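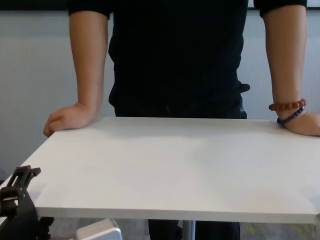
A bare tabletop and both hands on the far edge.

Tips for Setting Up a Table for a Two-Arm Build

If you've been following along with the Vadby build, you know we've spent most of the spring fussing over the arms and hardly any time on the table they work at. I'd like to make up for that now, since nearly every message I get from folks trying something similar at home comes down to the table in the end!

Start with a plain top. White or off-white is kind to cameras, and a matte finish is kinder still, because a shiny one throws the ceiling lights right back at you. My first top was a lovely glossy thing from a kitchen remodel (I was so proud of it) and I lost 2 weekends to glare before Zuleica Caldeira talked me into giving it up. If you're stuck with a glossy one, a light rub with fine sandpaper will take the shine down, but try it on the underside first.

Clear everything off before you power up. I mean the coffee, the hex keys, the little dish of screws you swore you'd put away. We keep a lidded tub on a shelf for all of it, and the rule is that the tub gets closed before the switch gets touched.

Then lean on it. Put both palms on the far edge, let your weight settle, and rock gently from side to side. You'll feel a loose joint long before you see one. Take off rings and bracelets if you'll be reaching in among the joints afterward, and tie back long hair.

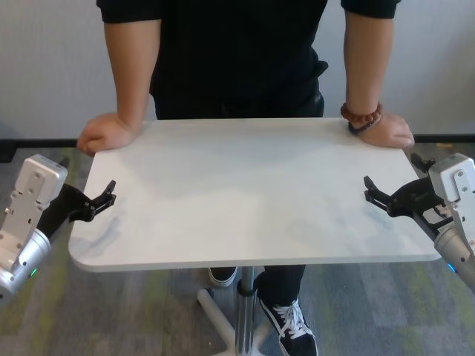
Pedestal tables need more attention than four-legged ones, and I say that as someone who loves them for the room they leave underneath. All the leaning you do at the edge gets carried to one spot in the middle. With a single post over a splayed base, like ours, I go around every foot by hand, and then I check the ring clamp up under the top, which is easy to forget if you never crouch down there. Jolene Pryor puts a dab of nail polish across each bolt and its neighbor, so that a cracked line tells her something has turned. It's a nice cheap trick and I've copied it everywhere.

Mind your carpet, too. Carpet tiles let the feet sink a little over the first few days, so level the top once, leave it alone, and level it again later in the week. Felt pads are no help on carpet – save them for the hard floor.

When the arms come in from both sides, park them with the jaws open and well apart, and mark each parking spot on the table with a scrap of painter's tape. We redid our marks in March and wrote the date on each piece. Peel the old tape slowly, and wipe off any stickiness with a damp cloth and a drop of dish soap.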